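Search this site Go
Home News Standards Downloads Contact

Savine publishes practice guide for simulated home navigation tests
July. By Sota Kinoshita, press desk

Savine has issued a code of good practice for testing domestic robots in simulated rooms. It runs to 12 clauses and applies to any navigation result submitted under the Sakai scheme.

Clause 1. Views close to a wall or panel are to be kept in the record.
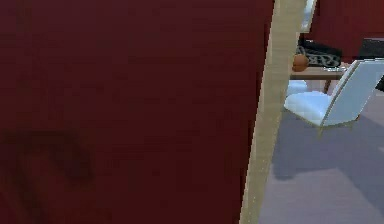 Clause 2. Furnishings

Each test room shall hold furniture of mixed height, including tables and chairs with thin legs. Small items may be left on tabletops.
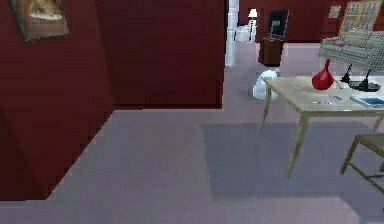
Clause 3. Target objects

A target may rest on soft furniture. Its position is logged before the run, and a checked or patterned fabric is allowed as background.

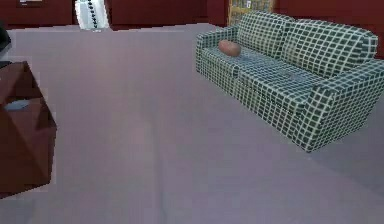

Issue 10

Open floor is to be tested as well as narrow gaps. Labs must report stopping distance at both, and state the render settings used.

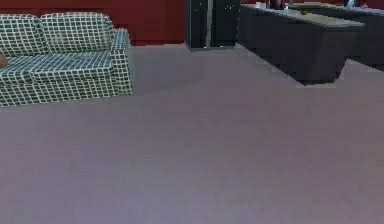 Failed runs count towards the total. A submission needs at least 90 runs per room, with the start point changed each time. Rakari and Mastard trialled the draft over 138 runs.

"Two labs should be able to repeat each other's work from the written record," said Ryszard Kwiatkowski, editor of the guide.

The guide can be had from the Savine press desk on request.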